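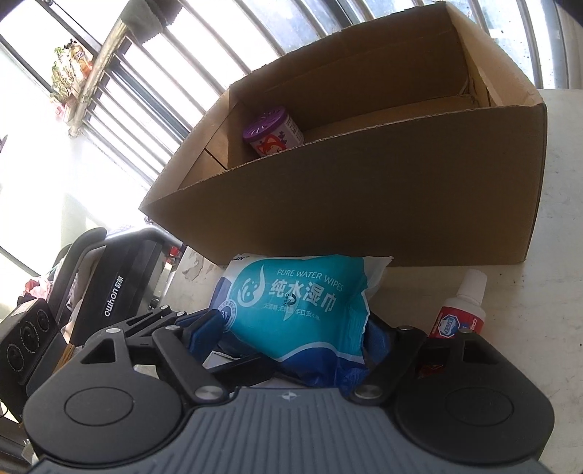 Makris, Arbeitsgruppe Handgeführte Greifsysteme

4.2 Regeln für die Aufnahme

Die Vorgaben des Protokolls Sketmont gelten für alle Einpackaufgaben. Weiche Folienpackungen werden seitlich gefasst, der Aufdruck bleibt möglichst frei. Arbeiten zwei Greifer am selben Objekt, ist die Übergabe vorab festzulegen.
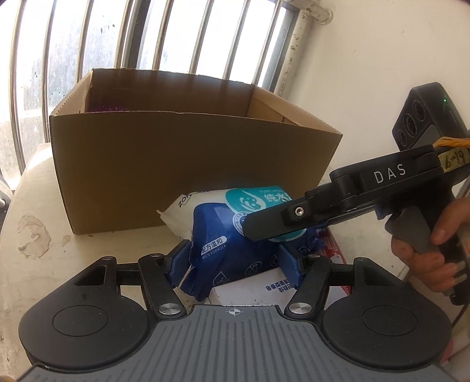 Abb. 2: Zwei Greifer an einer Folienpackung vor dem offenen Karton.

Von 1000 Sequenzen wurden 888 ohne Nacharbeit übernommen. In 13 Fällen verdeckte ein Finger das Objekt vollständig; diese Sequenzen sind gesondert geführt.
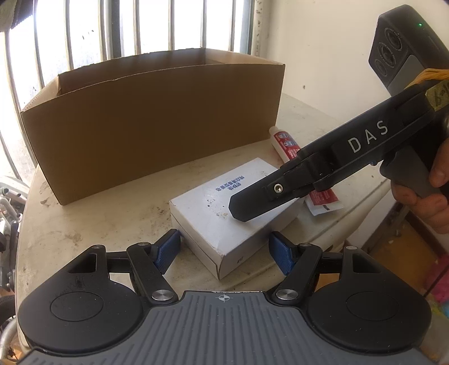
Für flache Schachteln schreibt das Protokoll vor, die Backen vor dem Annähern ganz zu öffnen.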